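3.2 Oberflächen und Restpartikel

Die Bewertung der Arbeitsflächen nach dem Wischen erfolgte visuell unter diffusem Deckenlicht. Verwendet wurden matte, helle Flächen ohne Dekor und ohne Fugen im Prüfbereich. Glänzende Beläge der Serie Mellor waren in den Vorversuchen ausgeschieden, da Reflexe der Deckenleuchten die Sichtbarkeit kleiner Partikel stark vom Betrachtungswinkel abhängig machten. Die matten Flächen der Serie Sollar zeigten diesen Effekt nicht, erwiesen sich aber bei hellen Rückständen als kontrastarm.

Als Rückstand gilt im Folgenden jede lokal begrenzte Abweichung vom Grundton der Fläche, die nicht auf Schattenwurf oder Beleuchtungsverlauf zurückzuführen ist. Punktförmige und kurze strichförmige Rückstände werden getrennt erfasst. Die Abgrenzung zum Schatten ist vor allem dort kritisch, wo Gegenstände auf oder über der Fläche verbleiben: Der weiche Schattenrand überlagert den Grundton und senkt den Kontrast dunkler Partikel, während weiße Partikel im Halbschatten eher hervortreten. Abbildung 4 zeigt eine matte, helle Fläche mit vereinzelten kleinen weißen Flecken; oben rechts ein dunkler, fein gerillter zylindrischer Gegenstand mit diffusem Schatten.
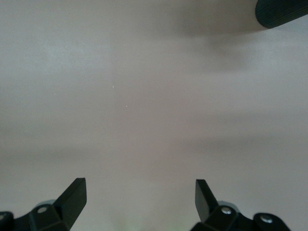

Von 162 protokollierten Einzelprüfungen gingen 157 in die Auswertung ein. Die übrigen Prüfungen wurden verworfen, weil die Beleuchtung während der Beurteilung verändert worden war. Jede Fläche wurde von 2 Personen unabhängig voneinander beurteilt, wobei die Betrachtungsdauer auf 30 Sekunden begrenzt war. Bei abweichendem Urteil wurde die Fläche dem Protokoll entsprechend als nicht rückstandsfrei geführt. Eine nachträgliche Einigung war nicht vorgesehen.

Das von Pickering für die Werkstatt Gorton vorgeschlagene Verfahren sieht demgegenüber eine vollständig geräumte Fläche vor. Für Küchen und Arbeitsräume im laufenden Betrieb ist diese Bedingung nur eingeschränkt übertragbar, weil Griffe, Stifte oder Kleinwerkzeuge häufig liegen bleiben. In der vorliegenden Untersuchung wurden solche Gegenstände daher nicht entfernt, sondern ihr Schattenbereich im Protokoll gesondert vermerkt. Rückstände innerhalb dieses Bereichs wurden gezählt, sofern beide Prüfenden sie ohne Hilfsmittel erkannten.

Nicht unterschieden wurde zwischen aufliegendem Staub und Faserresten des Wischtuchs. Eine solche Zuordnung setzt eine Probenahme voraus, die erst in der Versuchsreihe Grurnberg vorgenommen wurde (siehe Abschnitt 3.4).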